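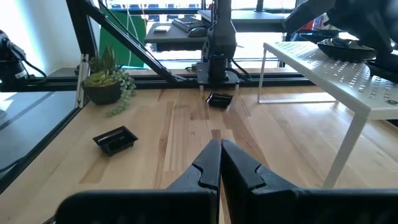 Schwarzes Geschirr auf hellem Holz, ich dachte, das sei eine Stilfrage. Es ist eine Staubfrage. Seit der Tisch in der Sonne steht, sehe ich jeden Fingerabdruck auf dem Glanz, und zwar aus einer Entfernung, aus der ich sonst nicht einmal meine Post lesen kann. Die kleinen eckigen Schälchen sind am schlimmsten, weil man sie zwangsläufig am Rand oder in der Mulde anfasst, und beides rächt sich. Dazu der Sukkulententopf hinten links, dessen Perlschnüre inzwischen über den Rand bis auf die Platte hängen und sich benehmen, als hätten sie dort reserviert. Frage in die Runde: Womit poliert ihr schwarz glänzende Schälchen, und wie sortiert man eine Sammlung, in der kaum zwei Formen zueinander wollen? Insgesamt sind es 32 Teile, gekauft bei Dönmez als Restposten für 117 Euro. Das meiste davon lagert noch im Karton, und ich verstehe langsam, warum es ein Restposten war.

Tarık Ateş

Start Forum Suche Mitglieder Hilfe
Forum > Küche und Tisch > Geschirr > Schwarz auf Holz
Seite drucken | Thema per E-Mail senden

Verfasst von: kellerregal
31. Mai 2020

Mikrofasertuch, trocken. Mehr Wissenschaft steckt da nicht drin. Wer schwarz glänzend kauft, hat ein Hobby dazugekauft, herzlichen Glückwunsch.

Zur Sortierung: nach Form, immer. Eckig zu eckig, rund zu rund. Alles andere endet damit, dass man vor Gästen im Schrank wühlt.

Verfasst von: Frau_Untertasse

Nach Form ist Unsinn, entschuldige, kellerregal. Man sortiert nach Gebrauch. Was für Sojasoße ist, steht bei der Sojasoße. Ob das Ding eckig oder rund ist, interessiert die Soße nicht.

Trocken polieren würde ich übrigens auch nicht. Ein Krümel Salz unterm Tuch, und du hast die Milchstraße auf dem Teller. Erst lauwarm abspülen, dann gleich abtrocknen. Ich habe auf diese Weise drei Schälchen ruiniert, bevor ich es gelernt habe — also trocken, meine ich, nicht lauwarm.

Verfasst von: kellerregal

Wer poliert denn bitte Geschirr mit Salz drauf?

Verfasst von: Frau_Untertasse

Menschen, die Salz essen.

Verfasst von: Tarık Ateş

Danke euch beiden, ich habe heute also beides ausprobiert und bin jetzt doppelt unzufrieden. Lauwarm geht besser als trocken, das muss ich der Frau_Untertasse lassen. Das Sortieren nach Gebrauch scheitert daran, dass ich für die meisten Teile keinen Gebrauch habe.

Dazu kommen ja noch die großen. Die Schalen mit dem flachen Rand und dem schmalen Fuß brauchen einen Platz, an dem sie nicht kippeln, und ineinander stapeln möchte ich sie nur mit etwas dazwischen. Filz? Küchenpapier? Alte Geschirrtücher?
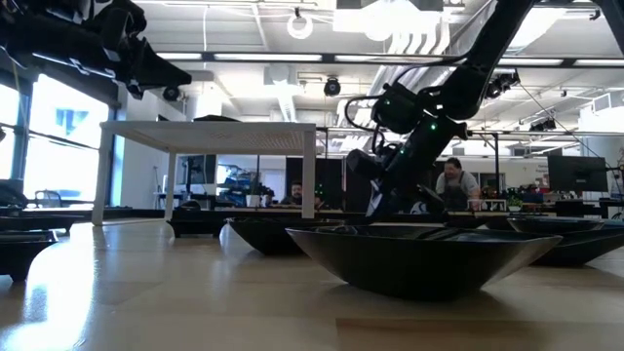 Oltodley e. V. — Abteilung Tisch und Tafel

(Das ist meine Signatur, die hängt sich neuerdings mitten in den Beitrag, bitte ignorieren.) Was mich an den großen wundert: Auf der glänzenden Tischplatte wirken sie viel eleganter als im Schrank. Im Schrank sehen sie aus wie ein Stapel Hüte bei einer Beerdigung. Vom Platz her wäre der Schrank vernünftig, aber dann sehe ich sie nie, und wozu habe ich dann die ganze Schlepperei auf mich genommen.

Verfasst von: moosgrau

Filz. Die runden Einlagen von Berico kosten bei mir im Laden 9 Euro und halten länger als das Geschirr. Küchenpapier rutscht, alte Geschirrtücher fusseln, und auf Schwarz sieht man Fusseln bekanntlich bis in die Nachbargemeinde.

Andere Frage: Ist der Tisch geölt oder lackiert? Wenn das Licht von oben solche hellen Streifen auf der Platte macht, würde ich auf Lack tippen, aber ich habe mich schon oft vertan.

Verfasst von: Tarık Ateş

Das wüsste ich selbst gern. Der Vorbesitzer sagte »behandelt« und war dann sehr schnell weg.

Verfasst von: kellerregal

Wassertropfen drauf, zehn Minuten warten. Bleibt er stehen, ist das Holz gut versiegelt. Zieht er ein, hast du einen Fleck und eine Antwort.

Verfasst von: moosgrau

Gut geöltes Holz hält einen Tropfen auch zehn Minuten aus. Der Test sagt dir also nur, ob die Oberfläche noch dicht ist. Ich würde an der Unterseite an einer versteckten Stelle ganz leicht anschleifen und schauen, ob es weiß staubt. Weiß spricht für Lack.

Verfasst von: kellerregal

Man kann auch aus allem eine Doktorarbeit machen.

Verfasst von: Frau_Untertasse

Und der Blumentopf? Redet hier wirklich keiner über den Blumentopf? Ein Topf direkt auf Holz gibt einen Rand, egal ob Öl oder Lack. Untersetzer drunter, am besten mit Korkfüßchen. Und die Perlenschnur kürzen, die Stücke kannst du einfach auf feuchte Erde legen, die wurzeln fast von allein. Aus einem Topf werden so drei, und dann hast du wieder ein Platzproblem, aber immerhin ein grünes.

Verfasst von: Tarık Ateş

Untersetzer ist bestellt. Gekürzt wird nicht, da bin ich sentimental.

Zur Sortierfrage habe ich mir folgenden Kompromiss überlegt, den ihr gern zerreißen dürft. Die kleinen Teile kommen auf ein weißes Lochbrett, das liegt sowieso auf dem Tisch und macht Schwarz wenigstens sichtbar. Eckig, rund, Blatt, Tropfen, jede Form bekommt ihre Reihe. Die Blätter sind so schmal, dass sie an die kurze Seite passen.

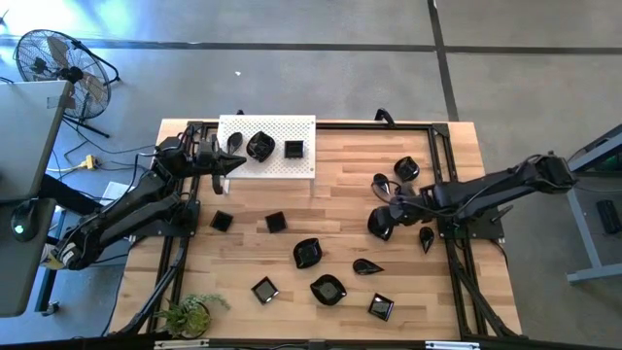
Die Tropfen machen mir mehr Kummer. Legt man sie alle mit der Spitze in dieselbe Richtung, sieht es nach Fischschwarm aus, und abwechselnd gelegt nach Tapete. Außerdem brauche ich für die rundlichen mehr Platz als gedacht, weil sie nicht ganz gleichmäßig geformt sind und sich gegen jede Reihe wehren. Vielleicht kaufe ich ein zweites Brett. Fokell hat welche im Katalog, allerdings nur in Beige, und bei Beige hört für mich der Spaß auf.

Verfasst von: kellerregal

Also doch nach Form. Ich sage nichts.

Verfasst von: Frau_Untertasse

Du hast gerade etwas gesagt.

Tarık, wofür sind die Tropfen eigentlich? Ich habe ähnliche und lege den Teebeutel rein. Damit wäre es dann Gebrauch, und die kämen zur Teekanne.

Verfasst von: moosgrau

Bei mir liegt in so einem Tropfen der Knoblauch. Die Spitze ist praktisch zum Ausgießen, falls Öl dabei ist, jedenfalls wenn man vorsichtig kippt. Ich kippe selten vorsichtig.

Verfasst von: Tarık Ateş

Teebeutel. Natürlich. Ich trinke zwar Kaffee, aber man kann nicht alles haben. Die Tropfen wandern zur Teekanne, sobald ich eine besitze, und den Filz hole ich am Montag. Wer eckige Schälchen brauchen kann, darf sich melden, Abholung gegen Kuchen.

Verfasst von: kellerregal

Welcher Kuchen?

Zurück Weiter Antworten Nach oben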